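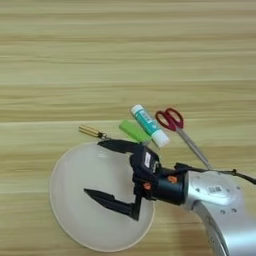

Reading time: 2 min

Week 4 handout: Portion sizes and how we guess them
Intro to Everyday Nutrition, notes by Parveen Ghauri

Okay, so last week we ran out of time right when it was getting good, and I promised I'd write up the rest. We were talking about how people decide how much to eat, and I'd asked you all to write down what you thought a "normal" helping of cooked rice looked like. I got 67 slips of paper back and I loved reading every one of them! Some of you measure in cups, some in spoonfuls, and one person wrote "until my grandma stops," which I'm counting as a unit.

The main idea to hold on to is the difference between a portion and a serving. A portion is whatever you put in front of yourself. A serving is the amount printed on the label, and it's there so you can compare one box with another. People mix these up all the time (I did for years), and then they read the calories for one serving and eat two and a half.

Now, the 2000 calories you see on labels. It's a round number for general advice, and your own needs could be well above or below it depending on your size, your age and how much you move. Please don't treat it as a target for this class, or for life.
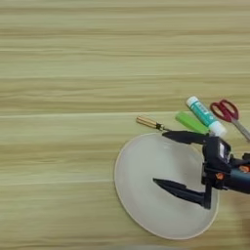
Then there's the stuff around the food -- the size of the package, who you're eating with, whether the TV is on. You may have read that bigger dishes always make people eat more. Studies on that one don't agree with each other, so go easy on it in your papers. The package size effect holds up better, and we'll spend most of next week there.

For the reading, do the Morgan chapter up to page 124 and skip the boxes on food history unless you like that kind of thing (I do). The Kolar article is shorter but drier, so maybe get coffee first.

Homework: keep a food log for 2 days. Write down what you ate, when, and your best guess at the amount before you check any label. Don't change how you eat for it! If keeping a log is a bad idea for you for any reason, email me and we'll swap in the label comparison sheet, no questions asked.

Logs go in the tray by my office door before class starts.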